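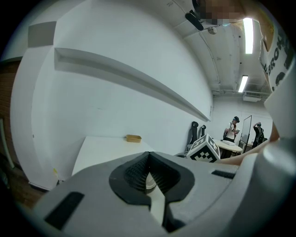
A hand-held gripper with black finger pads, in front of a white wall.

An acting mayor should be allowed to act

By Nelli Tuominen
October 3, 2025

Brivitz has had an acting mayor for 148 days. In that time the city has not hired a water director, has not signed the road contract with Hedlund, and has not answered the letter from the Cirance district about sharing the landfill. Each time, the council has given the same explanation. These are decisions for a permanent mayor.

I think the council is wrong about this, and I think the city charter says so.

The charter has one short paragraph on the subject. When the mayor dies, resigns or is too ill to serve, the deputy takes over "with the powers of the office" until the next election or until the mayor returns. It does not say some of the powers. It does not say the powers that can be used without upsetting anyone. The people who wrote it had seen the city go most of a year without a signed budget, and they wanted to make sure that did not happen again.

What we have now is a custom that has grown up on top of the charter. The acting mayor attends the funerals and opens the school year. She reads out the statement when there is a flood. Anything with money attached goes into a drawer.

I understand where the custom comes from. People voted for one person and got another, and there is something decent in a deputy who does not rush to change the locks. If the acting mayor had tried to sell the bus station in her first week, I would have been among those complaining. A big change of direction ought to wait for voters. 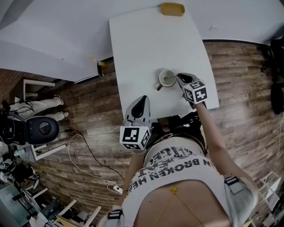

Hiring a water director is not a change of direction. The job has been in the budget for two years. The old director left in good order, gave plenty of notice and even offered to help pick a successor. There are 41 miles of pipe on the east side that were due for inspection this year, and the department will not schedule the work until somebody is in charge of it. More than 300 households out there have been told to wait.

The usual answer is that a new mayor might want a different director. That may be so. A new mayor can also keep the one in place, or replace that person in the normal way. Elected mayors have done it before and the pipes did not care.

There is a second argument, which I hear mostly from council members in private. They say that an acting mayor who makes decisions gets a head start in the next election. I find this one harder to respect. If she makes good decisions, voters are entitled to know it. If she makes bad ones, they are entitled to know that too. Keeping her idle so that the race stays even puts the candidates ahead of the people who live here.

Cuvunano, just up the river, went through the same thing when its mayor fell ill. Its council passed a one-page resolution listing 11 kinds of decision that would wait for an election, and said everything else would go ahead. It took them one evening. People there still argued, mostly over the list, but the trash contract was renewed and the clinic stayed open.

Our council meets again later this month. It could pass a resolution like that one, or it could simply read the charter and put the water job on the agenda. Either would do. The Hedlund contract should come up at the same meeting, before the price on it runs out and the whole thing has to be bid again.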